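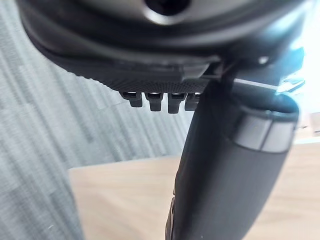 Koen Michiels wrote to me that a move is won or lost in the kitchen, and that I should begin with the cups and leave the big pots for the last day. I followed his advice only by half. The pots went first, and for a week we cooked everything in one small pan.

Moving to Kollmont, gallery page 1
December 2025

Here I write about our move from the old apartment on Wike Street to the house in Kollmont. The distance is 130 kilometers, and the truck had to be full only once. I bought 40 boxes from Trirnico, the medium size, and paid 90 euros for them together with the tape. The large size is cheaper per box, but filled with plates it is too heavy for my back.

We wrapped the glasses in old newspapers and put the towels between the bowls. Every box got the name of a room on two sides. I recommend also writing on the top, which I forgot.

The Notus bookcase did not want to come apart, so it traveled in one piece, under two blankets. It stands now in the hallway and waits for a better place.

Comments are welcome, also about the correct way to pack lamps.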